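Four Nights in Kustska With No Wristband

My brother-in-law believes a vacation should come with a wristband. You put it on at check-in, and for a week everything from the pancakes to the paddleboards belongs to you. I have done it his way twice and gained weight both times, so this February I booked four nights in Kustska instead, where nothing is included, up to and including the towels.

Getting there

There is a ferry from Stokano, and it leaves at 7:17 in the morning. I wrote 717 on my hand so I wouldn't forget, then spent the evening being asked if it was my room number. The crossing is pretty for the first half. During the second half I looked at my shoes.

The Prillus

The Prillus is a guesthouse in a building from 1725, and the stairs have not been bothered by anyone in the meantime. My room was on the top floor. It had a very good bed, a sloping ceiling I met every morning with my forehead, and a radiator with two settings, off and bakery.

Breakfast was extra, as was the second pillow. I paid for the pillow and resented it until I lay down on it. The owner, Pranab Sivakumar, moved there for the quiet and now talks to guests from seven until ten without pausing. He told me where to eat, where not to eat, and which of the two bakeries his ex-wife prefers, so that I could use the other one.

Eating

Pranab's pick was Kvaran, down by the harbor. It has no dress code that I could detect. The man at the next table was in waders. I had the fish soup three nights out of four, and on the other night I had a cheese toastie on the bed because it was raining sideways and I'm not a hero.

Bring cash. The card machine works when it feels appreciated.

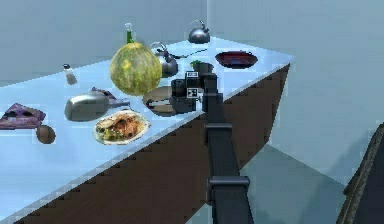

What to do all day

Walk, mostly. The cliff path starts behind the church and has 200 steps in the first stretch, according to the sign, which I chose to take personally. At the top there's a bench and a wind that will remove your hat. I sat there most afternoons with a bun from the approved bakery and read the same page of a novel.

There is also a museum of rope. I went in to get out of the rain and stayed an hour and a half, and I've since brought up rope at two dinners.

Would I go back? Yes, in June, with my own pillow. My brother-in-law has asked if they have a swim-up bar. I told him to ask Pranab, and to leave himself a morning for it.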